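1 February 2018

Boiler pressure 1.2 at breakfast, down from where I left it last night. Bled the upstairs radiators again and topped up through the filling loop. The Farouk valve on the landing still weeps at the gland when fully open, so I left it half closed. Till Rieger phoned from Cenatley at lunch to say the replacement is in stock and can be collected Friday.

Cleared the column on the heating log after that. January total is 318 units, against a worse figure for December, when the back door was still drafty. The new seal accounts for part of it. The mild second week accounts for the rest, I suspect, but I have no outdoor readings before the 9th to check against.

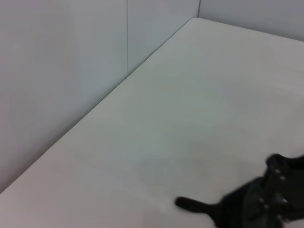 Moved the hall thermostat down 2 degrees overnight as a trial. The Justasden manual says to allow a full day before judging a change, and the house is slow — stone walls, thick floors — so I will allow three. The hall sensor reads high whenever the kitchen door is open. I should shift it to the inside wall, but the cable is short and I would have to lift a board.

Flow temperature held at 80 through the evening with no kettling. Return is still too close to it, which points to the pump speed or the bypass. Will try the pump first.

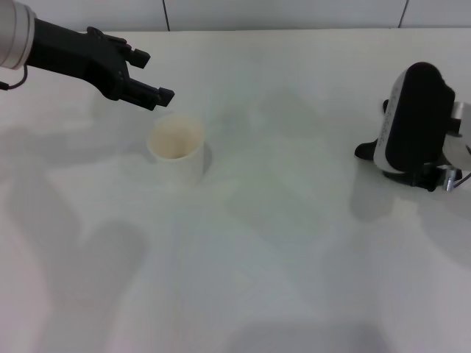

Paper cup on the white table.

Read two chapters of the Fliltusier book on condensing boilers. Tables good, text poor. Pressure at 10 p.m. was 1.4. Bed.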